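Beta testers wanted, Kadel trail map app

Kadel shows which paths allow e-bikes and which don't, county by county. Android and iPhone. We need 8 more people before the September release, Tususthorpe or Illommont area prefered. You ride at least 2 times a week, log wrong or missing signs, send us notes. Takes maybe an hour.

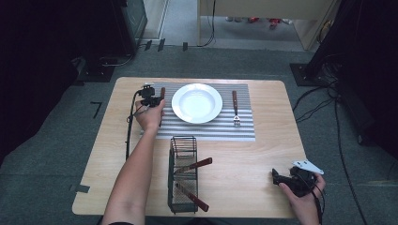 Pay is a gift card plus 4 years of the full version. No coding. Own phone and bike needed. Write to Michalski Apps, box 603, put "tester" in teh subject.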